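Comparing two grippers on small plastic cups

This page covers the side-by-side test we use before choosing a gripper for light tabletop work. In May we ran it with the Proltelow two-finger gripper and the older Gonton. You need an arm, a tray of plastic cups, and most of an afternoon.

1. Cover the table with brown paper and tape a grid on it. Write down which square the tray goes in.

2. Set the same payload and speed limit for both grippers. We held the arm to 174 mm per second.

3. Check the wrist camera. Drive to your start pose and make sure the cups are in range before you save it.

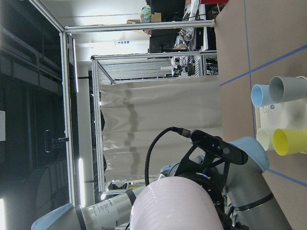

Firouzeh Shokri wrote in to say that she saves a second start pose higher up, and that her depth readings on shiny plastic got a lot steadier once she did. We have added it as an optional step in the Kukgate template.

4. Teach the grasp points by hand. Bring the fingers straight down and stop before they touch. Do the rack first if you use one, as the prongs leave little room for a wide finger.

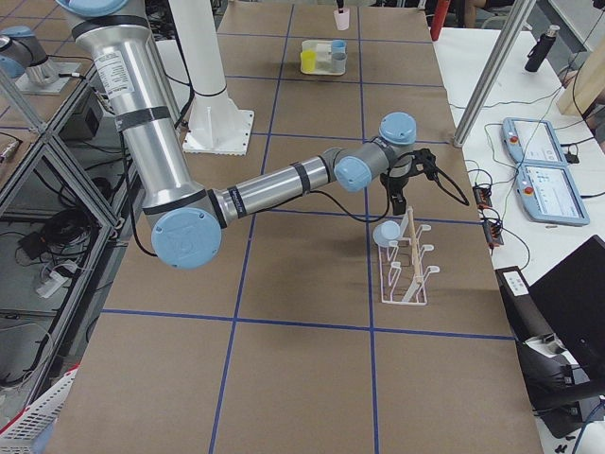

Two-finger gripper over the dish rack, cup tray farther back.

5. Run the pick list. Ours is 272 picks per gripper, logged by the Sin controller script. Mark each one as held, slipped or missed. Do not retune halfway through. If you have to change the grip force, start the list again.

6. Repeat with colored liquid in the cups. Thin walls bend under too much force, so drop to the lowest setting and work up.

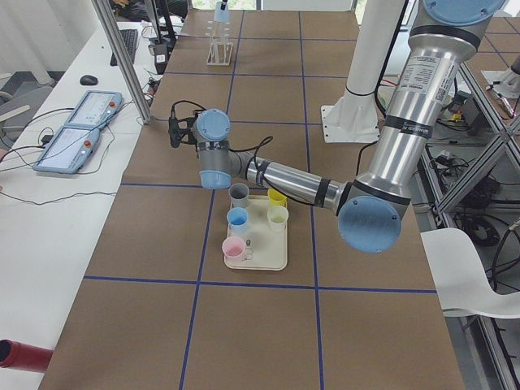
Go up one step at a time and note the first setting that holds for ten lifts in a row. Use that value for the rest of the run. Swap grippers, redo the tool offset, and go back to step 3.

The log file stops at up to 3,000 lines, so export it between grippers.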